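Le bilan de Mornov

Bon, je vous raconte, mais vous gardez ça pour vous. Le jeudi où Kirsten Mikkelsen est entrée dans mon bureau, j'étais en train de manger une clémentine au-dessus de mon clavier, et j'avais encore un tableau à rendre avant midi. Elle a posé une bouilloire sur ma table. Une Mornov, la petite rouge, celle qu'on vendait le plus.

« Dis-moi ce qu'elle fait de bien », elle m'a dit.

Moi, mon métier, c'était l'inverse ! Je travaillais chez Fostero, et depuis trois ans je calculais ce que les objets faisaient de mal. Le minerai, le plastique, le bateau, le camion, la décharge à la fin. On me donnait un grille-pain et je rendais un chiffre, toujours un vilain chiffre. Les clients faisaient la grimace, ils payaient, et puis ils changeaient la couleur du carton d'emballage (en vert, toujours en vert).

« De bien ? Elle chauffe de l'eau, Kirsten.

– Justement. Commence par là. »

Et elle est repartie en me laissant la bouilloire, sans le cordon. 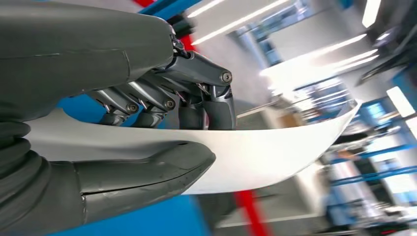 Comment on mesure le bien que fait une bouilloire ? En allant chez les gens qui s'en servent et en regardant ce qui change dans leur journée, leur facture et leur cuisine.

C'est ce que Kirsten avait écrit en haut du dossier, au feutre violet, et je vous jure que j'ai trouvé ça ridicule. Mais j'y suis allée. On avait une liste de 80 foyers, tous dans la même vallée, là où Mornov avait mis en vente un modèle réparable avec la coopérative Ông. La coopérative tenait un comptoir derrière la poste. Vous apportiez votre bouilloire morte, vous repartiez avec une résistance neuve et un petit sermon sur le calcaire.

La première dame m'a gardée deux heures. Elle m'a fait du thé, évidemment, puis un deuxième, et elle m'a montré sa facture d'électricité en la tenant à l'envers. J'ai noté. Le monsieur d'après n'avait jamais branché la sienne, il y mettait des crayons. J'ai noté aussi, parce que je ne savais pas dans quelle colonne ranger des crayons ! Une jeune femme m'a raconté qu'elle avait appris à souder au comptoir et qu'elle réparait maintenant les radios de tout l'immeuble. Là, j'ai posé mon stylo. Dans mes tableaux à moi, cette fille n'existait pas. Il y avait sa bouilloire, 998 grammes avec le socle, et puis rien.

Le soir, à l'hôtel, j'ai appelé Kirsten.

« J'ai des radios, je lui ai dit. Des radios réparées. Je les mets où ?

– Tu les attribues à la bouilloire ?

– Ben non. Un peu. Je ne sais pas.

– Alors écris "un peu, je ne sais pas". »

Elle a raccroché. Elle faisait toujours ça, raccrocher au moment où j'allais répondre quelque chose d'intelligent (enfin, je suppose).

J'ai refait mes calculs trois fois sur le couvre-lit. Si je comptais toutes les radios, Mornov sauvait le monde. Si je n'en comptais aucune, la demoiselle disparaissait de nouveau, et ça, je n'y arrivais plus. J'ai fini par lui ouvrir une ligne à elle toute seule, sans chiffre, avec son prénom.
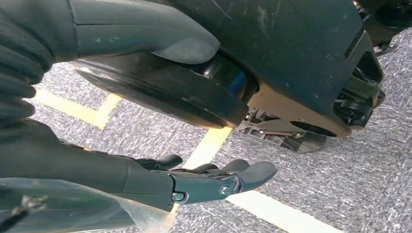 La réunion

Chez Mornov, ils étaient cinq d'un côté de la table et moi de l'autre, avec mes 200 pages. Le directeur a tout de suite cherché le total. Ils cherchent tous le total. Il tournait les pages en mouillant son doigt, et il est tombé sur les crayons.

« C'est quoi, ça ?

– Un usage secondaire, j'ai dit.

– Et c'est positif ?

– Pour les crayons, oui. »

Kirsten regardait par la fenêtre, mais je voyais bien ses épaules qui bougeaient. Le directeur voulait une phrase pour l'étiquette, une seule, avec un nombre dedans. Waven, leur concurrent, en avait une très belle : 695 gestes pour demain. Personne autour de la table ne savait de quels gestes il s'agissait, et lui la récitait avec une vraie tristesse, comme le prénom d'une femme qui serait partie.

Je lui ai proposé d'écrire qu'on pouvait faire réparer la bouilloire derrière la poste, avec les horaires du comptoir. Il a demandé si c'était tout. J'ai répondu que le comptoir fermait le lundi, et qu'il faudrait peut-être le préciser.

Il l'a noté sur la couverture du rapport, au crayon.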